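# Caisses et faux légumes - le lisez-moi du jeu Tumden

Dernière mise à jour : 15 mai 2018
Par Nana Dogbe

Salut ! Si vous ouvrez ce dossier, c'est sans doute que vous avez récupéré les photos de Tumden et que vous vous demandez ce que fabriquent tous ces radis. J'ai rassemblé ici ce que je sais des caisses, de leur contenu et de la façon dont je les range (j'ai écrit ça en deux soirs, pardon pour les redites).

## Ce qu'il y a dedans

- 1086 photos, toutes prises dans la même pièce
- 90 articles factices, fruits et légumes confondus
- 5 listes de rangement, dans le dossier `listes`
- un fichier `articles.csv` avec un nom par article, en français

Les noms du CSV sont les miens. J'ai mis « radis, botte » et « raisin, petite grappe » parce que c'est comme ça que je parle au marché. Si vous préférez un vocabulaire plus sérieux, ajoutez une colonne, mais ne touchez pas à la première : les listes s'en servent !

## Les caisses

J'adore ces caisses. Elles sont en bois clair, à lattes, avec du jour entre les lattes du fond, et des côtés en planches plus épaisses. Du coup les petites choses se coincent un peu partout - une feuille de radis qui passe à travers, c'est du grand classique, et il faut la tirer doucement sinon elle se détache de la tige. J'en ai recollé plusieurs, ça se voit quand on regarde de près.

Les lattes accrochent aussi la poussière. Un pinceau sec suffit. L'éponge mouillée, j'ai essayé une fois, le bois a gonflé et j'ai attendu tout un week-end avant de pouvoir m'en resservir.

## Les légumes et les fruits

Le lot vient de chez Coman, complété par quelques pièces de Clusstead quand il nous manquait des agrumes. Les radis sont mes préférés : rouge bien brillant, beaucoup de feuillage, et une caisse a l'air pleine avec trois fois rien. Le raisin, c'est l'inverse. Une petite grappe jaune-vert posée au fond d'une caisse vide, on la cherche presque ! Je l'ai gardée exprès dans les listes, les caisses presque vides me semblent aussi intéressantes que les pleines (et puis un étal en fin de marché, ça ressemble à ça).

## Comment je range

Une seule sorte par caisse, c'est la règle de départ. Les feuilles peuvent dépasser du bord, je ne les rentre pas. La liste 4 mélange deux sortes, et la liste 5 est un peu le bazar, je l'avoue : je l'ai refaite en cours de route et les premières photos suivent encore l'ancienne version. Je les ai marquées `v1` dans le CSV.

Quand je change de liste, je vide tout sur un drap, je trie, puis je remplis. Comptez 51 minutes pour un changement complet, j'ai chronométré en mai avec la radio allumée et sans me presser.

## Ce qui manque

Pas de balance, donc pas de poids. Pas de prix non plus, même si on me les a demandés pour le projet Tamden. Les aubergines sont dans le CSV mais sur aucune photo, la commande est arrivée trop tard. Je les ajouterai dans la prochaine version, avec les citrons que j'ai rangés au mauvais endroit et retrouvés hier.

Si un nom vous paraît bizarre ou qu'une ligne ne colle pas avec sa photo, écrivez-moi en donnant le numéro de la ligne, je corrige avec plaisir.
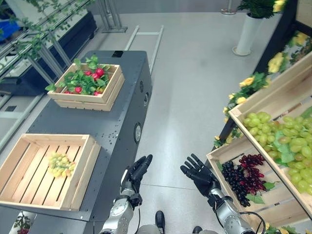 Pour les citrons, pensez à recharger le CSV quand la nouvelle version sortira, leurs numéros vont changer. Ceux des radis et du raisin restent les mêmes.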